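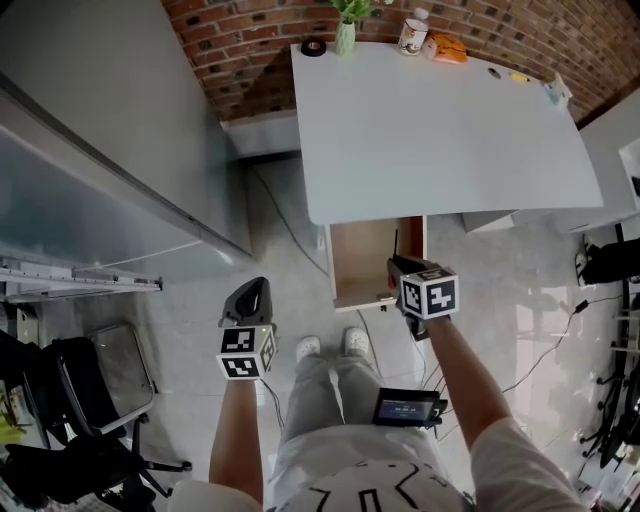 Review by Hajnalka Juhász
Filed under: Desks and storage
Reviewed model: Murkari Kalness desk, white, with drawer

The Kalness is a plain white desk with a large flat top and a drawer that pulls out from underneath. Murkari sells it for home offices and small workrooms. Mine has been in daily use for seven months, against a brick wall, with a low white cabinet under the right-hand side. I bought it at full price.

Assembly

The desk arrives in two cartons. The printed instructions are clear up to the drawer runners, where the left and right parts are drawn so alike that I fitted them the wrong way round. Check the stamped letter on each runner before driving any screws. Levente Medve helped me turn the desk upright, and I would not try that step alone. Total assembly time was two hours, including the correction.

Top

The surface is flat and has stayed flat. Adhesive residue comes off with a damp cloth and a little dish soap. Coffee left overnight leaves a faint ring that needs a second pass. Pen marks are harder to remove, and one near the front edge is now permanent.

Depth is the main strength. A plant in a vase, a mug, a water bottle, a roll of electrical tape and a bag of snacks can all sit along the back edge, and the working area in front of them stays open. On my previous desk, a Fliltora, the same items took up space I needed for paper.

There is no raised lip at the back. Against an uneven wall such as brick, pens roll into the gap and end up on the floor. A strip of foam tape along the rear edge fixes this.

Drawer

The interior is light wood, a contrast with the white outside. It is a single open compartment with no dividers supplied. Small items slide to the back when the drawer is shut quickly. I added a cutlery tray, later removed it, and now keep only larger things inside.

The runners are smooth under a light load. With a full load of tools there is a slight drop at the front when the drawer is fully extended, and it must be lifted a little to close. The stop is firm. I have not managed to pull the drawer out by accident.

There is no lock, and Murkari does not offer one as an extra.

Stability

Side-to-side movement is low. Front-to-back movement is noticeable if the desk stands free, and mostly disappears once it is pushed against a wall. The leveling feet have enough travel for my tile floor. Retighten the frame bolts after the first month; four of mine had loosened.

Compared with the Orbán

Riku Kikuchi has the Orbán desk in the same size, and I worked at it for an afternoon. Its drawer is shallower but divided, and its runners carry weight better. The top marks more easily. For paperwork I would take the Orbán. For mixed use with bulky items, the Kalness.

Good: deep top, easy to clean, firm drawer stop
Bad: no dividers, no rear lip, drawer drops under heavy load
Rating: 4 out of 5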